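Setting up the Takard two-arm handover kit for cloth

Markora workshop notes, last revised 22/05/2025

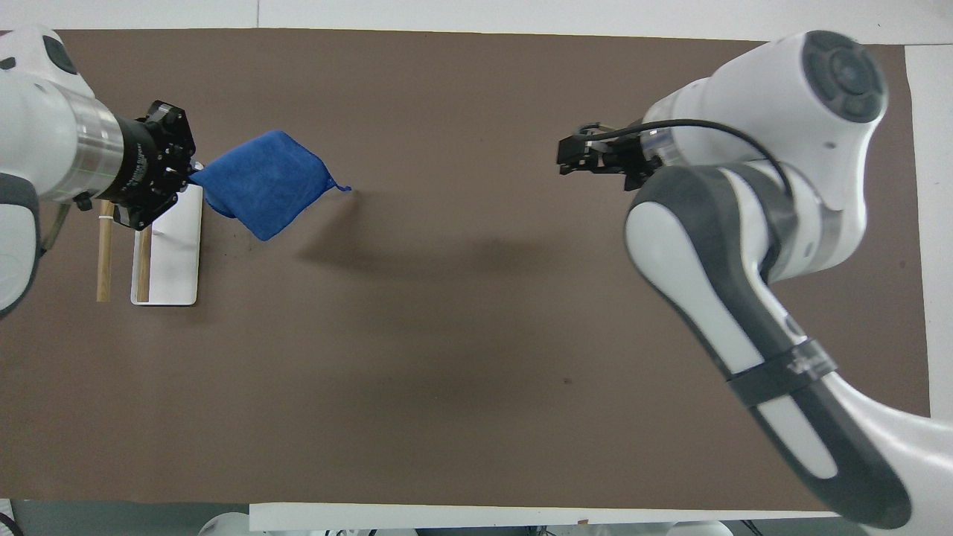
The Takard kit is sold as an add-on for benches that already have a pair of arms facing each other across a table. It consists of a mounting template, two sets of finger plates, a calibration sheet, a bag of screws and a licence for the handover software. The arms and the table are not included. This page covers the handover routine only, in which one arm holds a cloth by its upper edge and the other takes a free corner. Folding and flattening are separate modules and need the handover to be working first.

What you need before you start

Two arms with parallel grippers, mounted on opposite sides of the table and already able to move safely under their own controllers. The kit software does not replace the maker's safety settings and will refuse to start if it cannot read them.

A matt covering for the work surface. Brown, grey or dull green are all fine. Gloss table tops throw reflections that the corner finder reads as edges. If your table is white, cover as much of it as the arms can reach and leave only a margin at the sides.

A microfibre cloth in one strong colour, with no print. Blue on brown is what we use for the first run. Avoid terry towelling until the settings are right; the loops catch on the finger plates.

A hex key set, a steel rule and a roll of low-tack tape.

Step 1. Fit the finger plates

Power down both arms and wait for the joint lights to go out. Remove the existing finger plates and put the screws in a labelled tray, as the kit screws are slightly longer and the two must not be mixed. Fit the angular plates to the holding arm. Fit the short fingers to the receiving arm. Tighten by hand until the plate stops moving, then give a further quarter turn.

Close each gripper by hand and look along the fingers from the end. You should see an even line of contact. If there is light at the tip and none at the root, loosen the plate, press the tips together and tighten again.

Step 2. Route the cables

The gripper cable should leave the wrist in an open loop, long enough for the wrist to turn to both limits without pulling. Fasten it further down the arm with a strap, and leave the section between the strap and the gripper free. A cable that is tied too close to the wrist will drag on the last joint, and the software will report this as a collision at low speed. The message is misleading — check the cable before changing the collision limits.

Step 3. Lay the surface

Tape the covering down along all four sides. Place the mounting template on top, square to the table, and mark the four corner points lightly in pencil. Remove the template. Small marks and specks on the covering do no harm, provided they are smaller than the width of a finger plate. Creases are worse. Any crease long enough to cast a line of shadow should be smoothed or the sheet replaced.

Tools and sticks used for other tasks can stay on the table if they are outside the handover area. The handover area is the strip between the two inner pencil marks.

Step 4. Calibrate

Place the calibration sheet on the pencil marks and choose Calibrate Pair from the setup menu. Each arm touches its own points in turn and then the shared points in the middle. The routine visits 28 points in all. Keep out of reach throughout, and do not lean on the table.

At the end the software shows an error for each arm and one for the pair. The pair figure matters more. We accept 3 mm or less for microfibre. A larger error usually means one base has moved, so check the base bolts and run the routine again before touching anything in the advanced menu.

Step 5. Load the cloth

Set the holding arm to Load. The gripper opens and stays open until you press the confirm key. Feed the cloth in by one edge so that the fabric hangs below the fingers with at least one corner clear. It does not need to hang flat. A twist is acceptable, and a corner that stands out to one side is easier for the software to find than one lying against the rest of the cloth.

Confirm, let the gripper close, and take your hand away. Tug the cloth once, gently. If it slides, raise the grip force by one step.

Step 6. Run the handover

Select Handover, Single. The receiving arm opens its fingers and lines up with the corner it has chosen, then pauses. On the first few runs leave Ask Before Grasp switched on. Look at where the fingers are pointing before you approve the move. If they point at the middle of the cloth, reject it and let the software look again.

After approval the receiving arm advances, closes and pulls lightly. The holding arm keeps its grip until tension is registered on both sides. When you are content with the results, switch off Ask Before Grasp and change from Single to Repeat.

Common faults

Corner not found. Check the lighting first. A lamp directly above one arm puts a wide soft shadow over the cloth area and lowers the contrast. Move the lamp to one side or add a second.

Receiving arm stops short. The reach limit is set too low, or the bases are further apart than the template allows. Measure between the bases and compare with the table in the printed manual.

Cloth dropped at transfer. Release is happening too early. Increase the tension threshold one step at a time. Going up by more than two steps at once tends to stretch thin cloths.

Finger plates marking the cloth. Look for burrs on the screw heads and remove them with a fine file.

Remarks on the product

We ran the kit on our own bench for 3,000 handovers, of which 1,088 were with Ask Before Grasp on. The finger plates show light wear at the tips and have not needed replacing. The printed manual is clear on mechanical matters and thin on the software settings; the tension threshold gets a single sentence. The screws are good quality. The template is thin card and would be better in plastic.

The nearest alternative is the Hermans fabric set, which comes with softer fingers and no pair calibration. It is quicker to fit, and suits a bench where one arm does most of the work. For true two-arm handover the Takard is the better purchase.

Spare plates and screws are stocked by Trorkwood. The folding module is due in September and these notes will be extended once we have fitted it.

Notes prepared by Tumaini Mohamedi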